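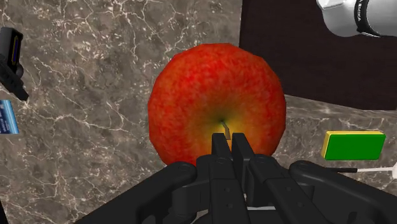 Render from above: apple, gripper, marble.

Gamma spectrum calibration, second attempt
October 25, 2021

The sodium iodide detector drifted again over the weekend. On Friday the cesium-137 line at 662 keV sat in channel 332. This morning it was in channel 279, with the same high voltage setting and the same source distance.

Piyumi Samarakoon suspected the room temperature. Light output from the crystal does change with temperature, but a shift of this size points to the phototube gain or the amplifier. I swapped the amplifier for the spare Trisar unit and took two runs of 575 seconds each. The peak stayed put in both.
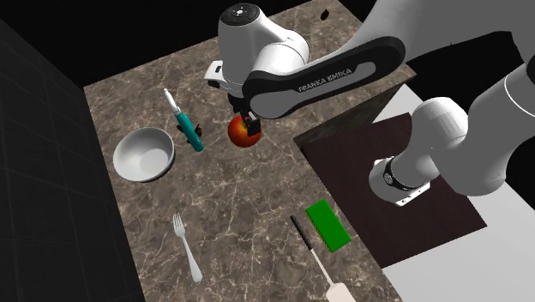

Robot arm over the countertop, rendered.

The fit is a Gaussian on a linear background. I left out everything below channel 200 – the Compton edge starts to pull the background slope there. Resolution is no worse than it was in February.

One source gives one point, and I don't trust a line drawn through one point and zero. Cobalt-60 goes in tomorrow, if Asanka Munasinghe is done with it.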